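Unit 4: Compartment boxes and small-parts storage
Course handout, Domestic Organisation and Storage (evening program)
Prepared by Melina Ververidis

Read before the second workshop. Bring a ruler, a pencil and one container of mixed small items from home (buttons, screws, tea bags, jewellery, sewing notions, whatever you have). Nothing sharp or breakable, please.

4.1 Terms used in this unit

Tray: a low-walled holder with no lid, or with the lid open and not in use.
Box: the same thing with a lid that closes over the contents.
Partition: a thin internal wall. Fixed partitions are glued or slotted permanently. Loose partitions lift out.
Cell: one compartment.
Ring layout: small cells running around the outside, with one larger cell in the centre.
Grid layout: cells of equal size in rows.

Students mix up "tray" and "box" every term. For the written task, either is fine so long as you stay with one.

4.2 Choosing a layout

A grid suits items that are similar in size and used equally often. Bead workers and people who tie fishing flies tend to prefer it. The weakness is that one odd-sized item will use up two cells or have to live somewhere else.

A ring layout suits a mixed collection with one bulky group. The bulky group goes in the centre and the small sorted items go around it. In a tea box the centre might hold a strainer and a tin; in a sewing box, scissors and a tape measure. You reach the outer cells from whichever side of the table you are sitting on, so put the most used items in the row nearest you.

4.3 Measuring

Measure the inside of each cell, not the outside of the box. Wall thickness adds up quickly across several partitions. Write down length, width and depth in that order, in millimetres. If the tallest item is 46 mm and the walls are lower than that, the lid will not close, and you should know this before sorting anything.

Our practice set has 146 mixed pieces, kept in the Jonitz tubs on the back shelf. Return every piece to its tub at the end. Primo Bellini checks the tubs after class and will leave a note if a tub is short.

4.4 Setting up the table

Clear the table fully before you start. The box goes near the middle with room on both sides for your hands and for the items waiting to be sorted. Open the lid all the way back and see that it stays there. A lid that drops halfway will tip small parts out of your fingers.

Cables should run off the table on the side away from the sorting pile. Tables with a grommet hole need a little care: round items roll, and they will find the hole. Lay a folded cloth over it.

The box used in the workshop is reddish-brown wood with low walls and a ring layout.

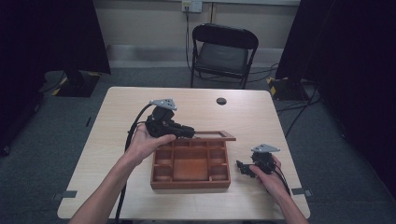 4.5 Sorting procedure

1. Tip the items onto a cloth at one side of the box.
2. Take out anything broken and anything that belongs in another room.
3. Group by use first, then by size.
4. Place the bulky group in the centre cell.
5. Fill the outer cells in order, starting at the corner nearest your writing hand.
6. Leave one outer cell empty for strays.
7. Check the height against the lid and close it gently.

Allow 30 minutes. Most people need nearly all of it the first time.

4.6 Care of wooden boxes

Dust with a soft dry brush, including the corners of the cells. Do not soak. A thin coat of Tandine wax once a year is enough for a box kept indoors. Felt liners from Retau can be cut to fit, but take the liner's thickness off your depth measurement.

4.7 Written task

Choose a container at home and sort it using the procedure above. Write up to 700 words covering the layout, your measurements, how you grouped the items and what you would change. Include a labelled sketch. A photo is optional. Due in May, at the start of the last workshop.

Optional reading: Vlachopoulos, chapter on drawers and inserts (course reader, second half).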